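Section 4: Setting up the label printer

I've set up a fair few of these Joltus printers for the Arville office, and the same two steps trip people up every time, so go slow on 3 and 5.

1. Peel off all the shipping tape, including the strip under the lid. It's clear and easy to miss.

2. Plug the power cord into the printer first, then the wall. Wait for the green light to stop blinking.

3. Drop in the label roll with the loose end coming from underneath. If you load it upside down you'll get blank labels – ask me how I know!

Note: The big rolls hold 1000 labels. They fit, but you have to take out the plastic spacer on the left.

4. Close the lid until it clicks on both sides.

5. Hold the feed button for 12 seconds. The printer spits out a few labels while it measures the gap between them. Let it finish, even if it looks like it's gone nuts.

Caution: Don't pull on a label while it's feeding. You'll strip the little roller, and a new one costs 25 dollars.

6. On your computer, open the Bivonska label program and pick the shelf template. Type in the bin name and part number, then print one.

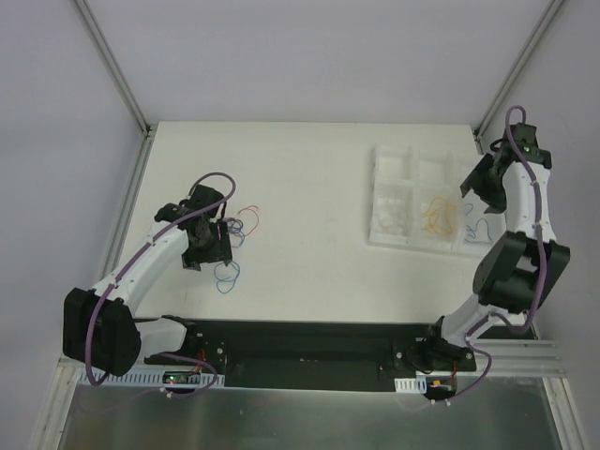 7. Check that the text sits in the middle of the label. If it's drifting, go to Page Setup and change the left margin to 17, then print another one.

I like to stick my test label inside the lid with the settings written on it (a trick I stole from Rigoberto Solís). If yours still prints crooked after all that, go back to step 3 and reseat the roll.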